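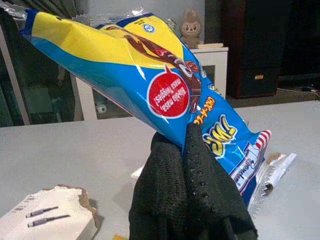
What the Snack Table Leaves Behind

Project report, Packaging and Waste elective
Group: Triin Stankevičius, Rasmus Strazds, Darius Grigaitė
Supervisor: Ülle Sproģis

1. Why snacks

Our first proposal was about ocean plastic. Ms. Sproģis pointed out that the nearest ocean was not available for our lab slots, and asked what we threw away ourselves. The answer was wafers. The workroom on the Warkunano campus runs on wafers, mostly chocolate ones in very shiny packets, and by four in the afternoon the table looks like the morning after a children's party that went badly.

So we spent December on two questions. What kinds of packaging end up on that table, and how much of it gets to the right bin?

2. Method

We kept every piece of snack packaging from the workroom for 12 afternoons. Each piece went into one of four groups: plastic film and foil, printed paper, carton, and corrugated board. Food still inside was weighed separately, and then we had to write a rule about not eating it. Rasmus wrote the rule. Rasmus also broke it, once, and the figure for that afternoon is marked with a star in the appendix.

Carton and corrugated were one group in our plan. We split them after the first afternoon because a white snack box and a ripped-up brown shipping box fold, stack and tear in completely different ways, and Darius was tired of arguing about it. 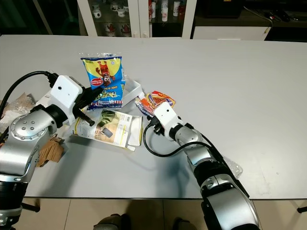 Figure 2. Table during sorting, with snack packets, an open white carton, a flattened paper package and torn corrugated board.

3. Results

We collected 186 pieces in total. Of these, 90 were film or foil, so the small shiny stuff wins easily by number. By weight it hardly registers. All the carton and corrugated together came to just over 3000 grams, and most of that was delivery boxes that had held other, smaller boxes.

Printed paper was the awkward group. Some of it has a thin coating that you only notice when you try to tear it, and we moved several pieces from paper to film after a second look. Sarmīte Kairys from the Pletden recycling station went through our paper pile with us and moved a few of them back.

Wrappers are also hard to keep in one place. A flat carton stays where you put it. A crumpled wrapper has its own plans - it springs open, slides off the pile, and lands on the tile next to the bin, where everyone agrees it is practically in the bin. We started writing "near miss" on the tally sheet for these.

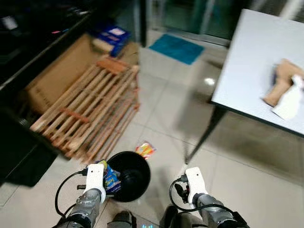
Near misses were nearly all film. We never recorded one for corrugated board, which people prefer to lean against something and forget. The flattened sheets did get used in the end, as a backing for our poster.

4. Problems

Our bin was too small and round, and we changed its position twice, so the near-miss tally from the first week can't fairly be compared with the later ones. We also suspect people ate more wafers once they knew it was for science.

5. Next steps

Triin wants to repeat the count with a wider bin and a lid. Darius wants to repeat it with fruit. The tally sheets and the weights for each afternoon are in the appendix, including the one with the star.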